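4.3 Fallo E-33: la pinza no cierra o suelta el objeto

Válido para pinza Vetix con controlador Clumel. Si usas el simulador Loreo, mismos pasos, salvo el 2.

Síntoma: el brazo baja, se queda parado encima de la encimera y la consola repite E-33. A veces cierra un solo dedo. A veces cierra los dos y abre de golpe al subir.

PRECAUCIÓN: no metas la mano entre los dedos con el controlador encendido, aunque parezca parado. Tras un E-33 puede reintentar el cierre sin avisar.

1. Pulsa parada. Espera a que la consola ponga REPOSO.

2. Solo equipo real: corta corriente y revisa el conector de la muñeca. Pin doblado = cambiar cable, no enderezar.

3. Abre el registro y busca la última línea de fuerza. Límite de fábrica: 50. Si alguien lo a subido, devuélvelo a 50.

4. Borra la lista de objetos y vuelve a cargarla. Con la versión de octubre quedan restos de la sesión anterior y la pinza va a por algo que ya no está.

5. Carga la escena de prueba "Noguchi". Encimera de mármol oscuro, con la lechuga, la bolsa de papel y la botella tumbada delante de la pinza.

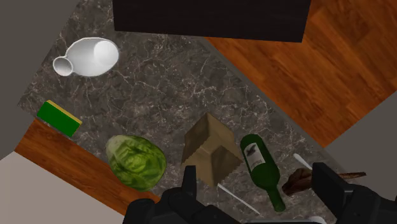

6. Manda coger primero la esponja. Despues la bolsa. La botella al final, velocidad 2.

Nota: los palitos blancos finos dan falsos positivos. Si el objetivo salta a uno de ellos, cancela y repite desde el paso 4.

7. Tres cierres seguidos sin error: fallo resuelto. Guarda el registro.

Si vuelve el E-33, no sigas probando. Deja el brazo en REPOSO y pasa a 4.4, Calibración de dedos.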